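Filed under: Workshop Log / Cloth Handling
August, 7:40 a.m.

Folding again. I came to Cillon to automate things, and my mornings now consist of handling clothes on a bed with a gripper in each hand, at a speed my grandmother would have found insulting. The Semix planner still treats a sleeve and a trouser leg as the same kind of problem, so people keep showing it the difference.

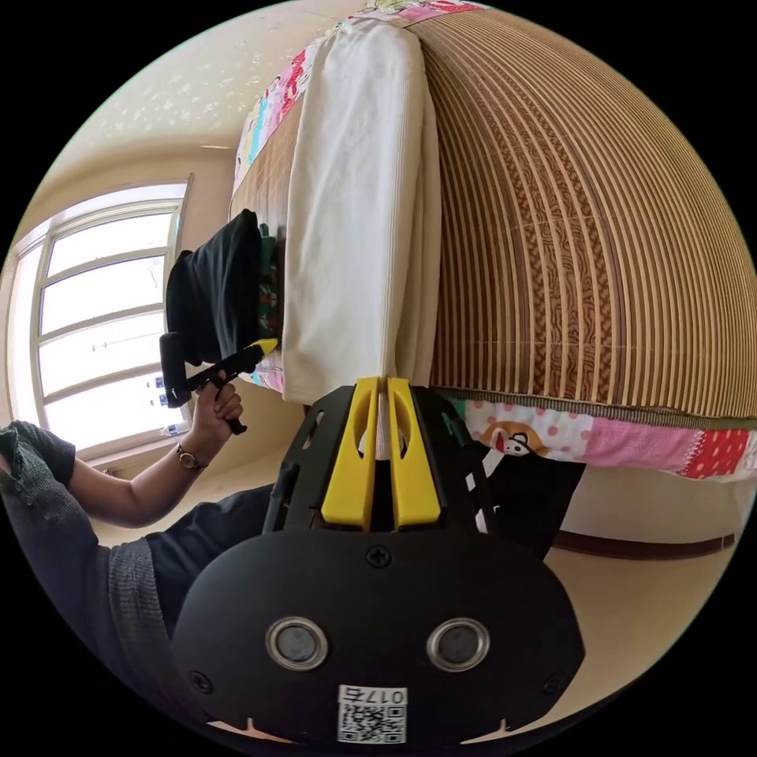
Posted by the bench, Cloth Handling

Target for this round is 351 clean folds. We have 23 I'd defend in front of anyone. The white ribbed stuff is the worst of it. Pinch one layer and it stretches, pinch two and you've committed to a fold you may not want. I've started taking the edge lower down and closing slower, and my wrist has opinions about both.

The job sheet still calls this post "line operator." There's no line. What changed when the arms came in is that the folding crew stopped folding for customers and started folding for the record, which is slower and gets discussed more in meetings. Pay is the same. The chairs are better, for a job done standing up.

Trousers: crease first, then waistband, one gripper on each. Don't let go of both together. (Wrote this down last time too. Evidently for decoration.)
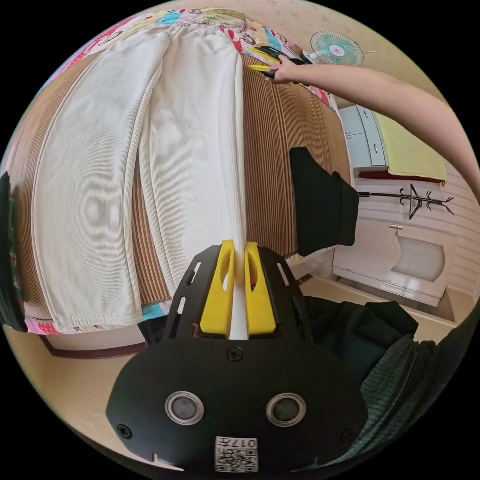

Dimitriou wrote underneath in the shared log: fine, but when the arms can do trousers, who gets moved to what? The Suvow site was told "retraining" and 17 people are still waiting to hear what in. I'd like that answered before we hit 1000 folds, and I'd like it in writing.

No answer from me, I only do cloth. Copied it to the planning page, where questions go to mature.

Fleece after that. It bunches at the pinch and hides its own edges, so the fold count means less than it looks. Logging fleece separately from now on. Must ask for a second column, which will take almost as long as the fleece. 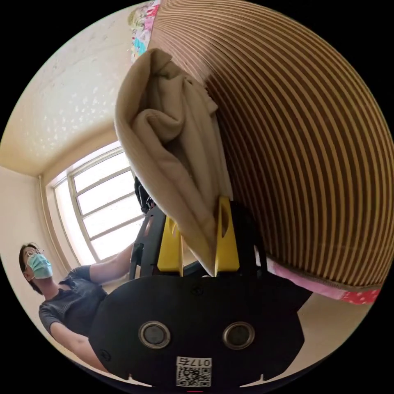
Beige fleece, gathered at the grip.

Next: shorter sessions, swap hands halfway, and find out who renamed the folder.

4 comments | 2 shares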